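Handheld gripper demos: what to do with the empty hand when the task only needs one?

Posted by Afroza Ekanayake in Data Collection, 2018-04-01

We record two-handed demonstrations with a pair of handheld grippers, one in each hand, both tracked by their markers. The task set is laundry. Shirts and towels are going fine. Socks are giving me trouble, and I would like to know how other people handle it before we record the rest.

The sock task goes like this. The operator picks up a sock with the left gripper, brings the right gripper over to take the other end, pulls it straight, and lays it flat on the table. In between there is a stretch where the left gripper is holding the sock and the right one is doing nothing in particular. Every operator does something different with the right hand during that stretch. One parks it low and to the right. Another keeps it near the sock the whole time. I tend to wave mine around while I look for the toe, and I only noticed when I plotted the tracks.

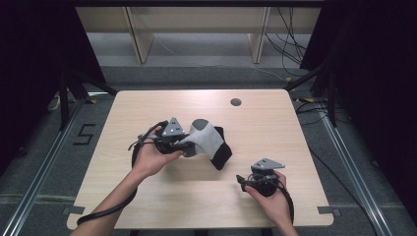

Left gripper on the sock, right gripper empty, toe end lying on the table.

We have 414 sock episodes so far. I trained a small policy on them to see where things stood. The left arm is decent. The right arm drifts during the waiting part, and sometimes it closes on air well short of the sock. My guess is that it is averaging over all the different things people do there.

What I have thought of so far:

Give the idle hand a fixed rest position and make everyone go back to it.
Cut the waiting part out of the episodes afterward.
Leave it alone and collect more.

The first seems stiff, and I worry it will teach the policy to make a pointless trip every time. The second sounds like a lot of hand labeling. The third is what the project plan says, but the plan was written before we had any socks in it.

Also, how do you deal with a sock that is bunched up when it is picked? Do you tell operators to shake it out, or put it down and regrasp? Ours do both. The software is Plutis, if that matters, with the stock export settings.

Chaminda Hettiarachchi

I ran into the same thing at Drinthorpe with dish towels, so some of this should carry over.

Don't cut the waiting part out. We tried that and it made a jump in the right hand position between one step and the next, and the policy learned the jump. If you have to shorten it, speed it up evenly for both hands together. Otherwise you lose the timing between them.

A fixed rest position is less bad than you think, but I would make it a region and have people pass through it only when the hand really has nothing to do. What worked better for us was a rule about readiness. The free gripper stays open, jaws pointing at the object, at about the height of the working one, and close enough that the next grasp is a short straight move. Operators understood that after a couple of tries. It also gives the policy something sensible to tie the right hand to, namely where the sock is. With a rest position on the table, the hand is tied to the table and the sock doesn't come into it.

Before you record more, sort the ones you have. Take the right hand track from the moment the left jaws close until the right jaws close, and measure the path length. Divide it by the straight distance between start and end. Anything with a high ratio is somebody searching. We threw out more than 65 episodes that way and the closing on air mostly stopped, even with the smaller set. I would try this first. It takes an afternoon and costs you nothing if it fails.

On bunched socks, pick one. We went with put down and regrasp. Shaking moves the cloth in a way the tracking can't tell you anything about, and the robot arms we had couldn't move that fast anyway. If your arms can, maybe shaking is fine for you. Keep the bunched pickups in the set either way. The policy is going to make bad grasps and it needs to have seen how to get out of them. Tag them, though, so that you can change how often they are sampled.

One more thing to check is the markers. When a person turns the wrist palm up to look under the sock, the marker plate tilts, and depending on where your cameras are you can lose it for a moment. The tracker we used filled the gap with a straight line. If that is happening to you, some of what looks like drift could be bad tracking. Plot the dropped samples on top of the path and you will know.

kumarasinghe_lab

just collect more. 414 isn't a lot for cloth. we didn't see anything useful on socks until we had several times that, and the idle hand sorted itself out

rorkonmont

Agree with most of what Chaminda wrote, less so with the answer just above. More of the same mixed data gave us the same mixed behavior.

I would add two small things. First, write the rule for the free hand on one sheet and keep it where the operators work. Ours lived in a shared folder and people remembered it differently by July.

Second, look at your cables. If the cable from a gripper pulls when the hand goes far out, people will avoid going there without knowing it, and they will hold the free hand wherever the pull is least. That may be part of why your operators each have their own spot. We gave ours more slack on the side toward the operator and the tracks got closer together. I don't have a number for it. We also changed the table height the same week, so take it for what it is.

For the sorting, we looked at the first 25 by eye before trusting the ratio. It flagged 2 that were fine. In both the operator had gone around a fold to reach the toe, and those are worth keeping.

Afroza Ekanayake

Thanks. I ran the path length check on everything and the high ones are nearly all from two people, one of them me. I also found dropped marker samples in a good share of the palm-up ones, so that needs fixing before I blame the operators for anything. Going with the open and pointing rule, and regrasp for bunched socks. I will post again once the set has been retrained.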